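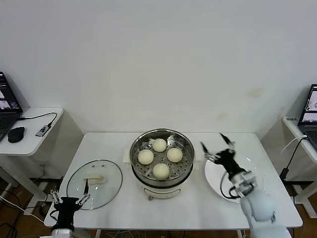
*Countertop steamer, lid off, four buns in the basket.*

**Sulham break room, electrical and fire check, August**

- [x] Extinguisher tag in date. The gauge reads green, for whatever a gauge is worth.
- [ ] Exit path clear. "Clear" apparently includes nine boxes of Zurnent toner.
- [x] Outlets tested. I'd like to see the tester's own calibration slip.
- [x] Steamer cord, no nicks. Label says 800 W - fine on its own circuit.
- [ ] Smoke alarm. Logged as tested monthly, same pen all year. Retest with me present.

M. Tanui to sign after the retest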